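Anel Fourie
Mar 3, 2024

I want to write a small thread about old desktop computers and how to put memory in them. I did many of these now and I made many mistakes, so maybe it saves somebody an evening. English is not my first language, please be patient with me.

First, put the tower on its side. I know people who do it standing up, with one hand inside and a phone light in the mouth. Please don't. When the case lies flat, the motherboard is flat too, and you press straight down with your own weight.

A good table is half of the work. I used a kitchen table for two years and every screw went on the floor. Now I like a table with slats or grooves. Small screws stay in the groove and they wait for you there. But don't let them roll inside the case!

Unplug the power cord from the wall. Then hold the power button for ten seconds. Many people skip the second part. There is still some electricity sitting in the power supply and on the board, and the button lets it go.

Touch something metal on the case before you take the memory from its bag. I have a wrist strap also, a cheap one from Clunotex, and I wear it in winter when my sweater makes sparks. In summer I only touch the case. Maybe this is not correct but I tell you what I do.

Now the cables. In these old office towers the cables are always in the way. The black bundle from the power supply likes to lie exactly over the place where you want to work. Do not pull it. Move it gently to one side and, if it comes back, use a soft tie to hold it.

The flat data cables for the drives are the more delicate ones. The plug is plastic with a small L shape inside, and I broke two of them before I learned to go around. If you must take one out, take a photo with your phone first. You will think you remember where it was. You will not remember. 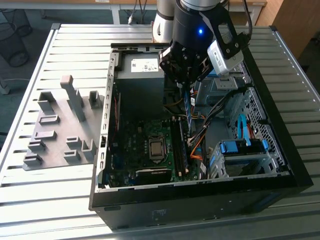
When the stick goes down to the slot, look at the notch. There is one small cut in the bottom edge of the memory, and it is not in the middle. It must meet the small bridge in the slot. If the two do not meet, turn the stick around. If they still do not meet, you have the wrong type of memory and no force will help you.

Open the latches before, of course. I say "of course" but last month I pressed for a full minute on a closed latch and I was angry at the memory. Some boards have a latch at both ends, some have only one that moves. Look before you push.

Hold the memory by the short edges or by the top. Not by the gold contacts. If you touched them already, it is not a tragedy, wipe them with a clean dry cloth and continue.

Keep it straight. This is the most important thing I can say. If one end goes in first and you rock it, it can still work, but it can also sit a little crooked, and then the computer beeps at you and shows nothing. I like to place both ends in the slot very lightly, check from the side, and only then press with two thumbs.

It needs more force than you expect. The first time I was sure that I am breaking the board. The latch should come up and close by itself with a click. If it doesn't close, the stick is not all the way down. Don't close the latch with your finger to make it look finished (I did this, it looked very nice, the computer did not start).

A word about slots. If you have one stick, read the manual to see which slot they want. Canunetti boards wanted the one nearest the processor, other makers want the second one. No manual? Often the slots have tiny text printed next to them. Bring your reading glasses.

While you are inside, look for dust. Not too much cleaning, please, just a soft brush and some air. And leave the processor alone if you have no reason to touch it. If there is no cooler on it, the cooler must come back with fresh paste before you switch anything on. Memory can wait, the processor cannot run naked even for a short time.

Somebody asked me which memory is good to buy. For old machines I buy used and I pay little. I had a bag of used sticks from Kanagaratnam and nearly all of them were fine. What matters is type and speed that your board accepts. A very fast stick in an old board will only run slowly, so you paid for nothing.

Test before you put the side panel back. I always close the case too early, I don't know why, maybe I want to believe. Connect only screen, keyboard and power. If it beeps, take out the stick, put it again, try the other slot. In most of my cases the second try was enough.

If it starts, go to the setup screen and see if the number is correct. Then run a memory test overnight. It is boring but I found one bad stick this way. It looked perfect from the outside and it gave errors only after three hours.

Write down what you did on a piece of tape and put it inside the side panel. Date, how much memory, which slot. Three years later you will be happy with yourself.

That's all for tonight. In April I want to do the same kind of thread for power supplies, which I find more scary. If you have an old Gommont tower and you know how the drive cage comes out, please write to me. Mine has a hidden screw somewhere and I am still searching it.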